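2018-12-25

Notes from a long phone call, typed up fast before the family gets up. She asked me to leave her name off – small town, she still does the books for half of it. Fine by me.

She bought the snack shop in Colano eleven years ago. Before that it was a shoe repair. "Smelled like glue till the second summer," she says. Nuts, crackers, dried fruit, the salty stuff people buy on the way to somebody's house. She sells by weight, out of bins, and bags it while you wait.

I wanted to talk about the holidays. She wanted to talk about rent.

"Write down 3814. That was the month's rent plus the heat in November. Then write down 3867, what I cleared before I paid it. Go ahead, do the math." I did. Fifty-three dollars. She laughed for a while at that.

So why stay open? Long pause, a kettle going somewhere. "December. December pays for the summer. You get through November on your nerves and then everybody needs a bag of something."

Her supplier for most of it is Hitis, has been from the start. They used to let her order one case at a time. Not now. The minimum went up in the spring and she found out from the driver. "He felt terrible. He carried it all in for me and stacked it, he never does that." She tried Nyamweya for the cashews, liked them, kept them. Better nut, she says, bigger, and they pick up the phone.

The juice machine was a mistake. A used Zumex, bought off a hotel that was closing. She had an idea about fresh orange juice by the register. "People in here want salt. They don't want juice. I drank most of it." It's in the back under a sheet. She'd take an offer.

We got onto crackers eventually, which is where she gets serious. Round ones only. The square ones break at the corners and then you're selling crumbs. She won't fill a bag to the top either, leaves a hand of space so it folds over twice. Clips are extra and people loose them anyway. 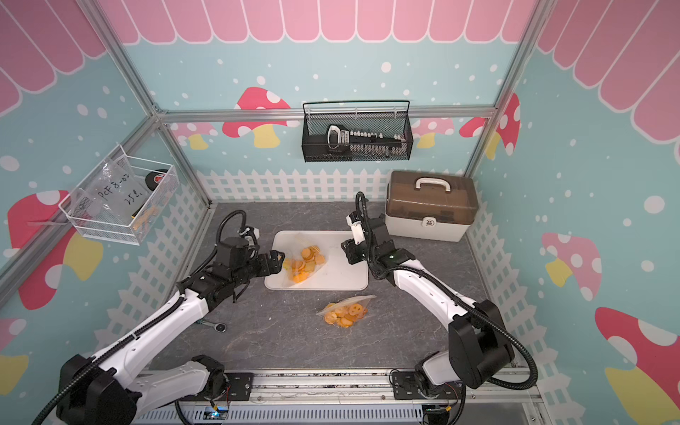

"A cracker has maybe a week once I open the case," she says. "Less if it rains. I put the old ones out for tasting and I tell people they're the old ones. They eat them just the same."

Busiest day this year she rang up 111 customers. Last year's best was nearly that, she doesn't remember exactly, the tape got thrown out. She's 55 and did the whole day standing up. No help. Her niece was supposed to come and had a cold.

What does she eat herself, on the day? "Soup. I can't look at a nut." She closes at noon on the 24th and sleeps till dark, then goes to her sister's with whatever is left in the bins. No wrapping, no bow. One year it was all banana chips and there was some talk about it.

I asked about next year and she went quiet, then said the lease is up in the fall and the landlord hasn't called. She hasn't called him either. "If he wants more I'll say no, and then I'll probably say yes." She's looked at a place across from the bus stop, smaller, better window. Needs a floor.

Then somebody was at her door and she had to go. Called back ten minutes later to say it was a customer, at home, on a holiday, wanting two pounds of mixed. Did she sell it to him? "Course I did. He had exact change."

Will try her again after new years, still need to ask abuot the scale inspection and the thing with the parking.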